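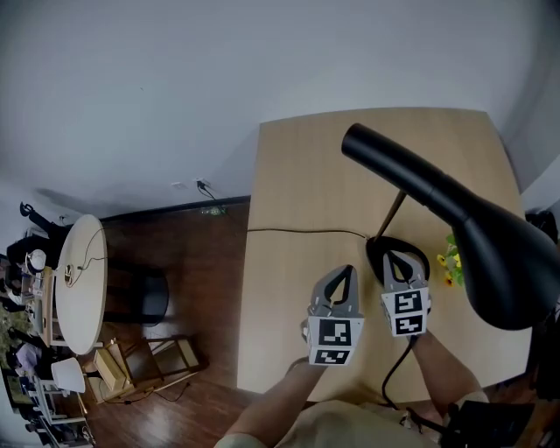

Notebook entry, July
Equipment planning for the second half of the year
Entered by W. Bakker. Read and initialled by Y. Rengifo.

Purpose: to settle the quantities for the hand-held gripper order before the request goes to Skanstead purchasing.

Present holdings are one matched pair of hand-held grippers with printed markers on the housings. The pair is shared between the lamp task and the drawer task, and the changeover has become the limiting factor in the weekly plan. The lamp task remains on the wooden table against the white wall. Its centre of gravity is awkward with the large shade, and operators are asked to approach at the base.

Quotations received:
Zover – complete pairs, fingers fitted, cables included. Lead time three weeks.
Marulanda – bodies only. Fingers and marker plates to be made in our own workshop.

The Marulanda price is lower per unit, but it assumes labour we have not budgeted. Y. Rengifo estimates two full days per pair for printing, fitting and calibration. On that basis the Zover quotation is preferred, and the request will be for two pairs, being four grippers in total.

Consumables: spare finger sets are quoted at $172 each. Three sets to be included. The request for a fourth was considered and deferred to the next budget year.

Cabling: the present leads run back past the operator's wrist. Longer leads with a right-angle connector should be specified on the order – Zover has confirmed that these carry no surcharge. A sleeve or forearm clip is to be trialled separately and does not form part of this request.

Robot arm: the Volen arm stays on the capital list. No commitment is to be made until the recordings from the lamp task have been reviewed against its payload and reach figures. Y. Rengifo to obtain a revised data sheet, as the copy on the server predates the current wrist flange.

Outstanding:
Written confirmation of warranty on the fingers (Zover).
Cost code for the spare sets.
Second operator's chair, to be charged to furniture and not to this project.

W.B.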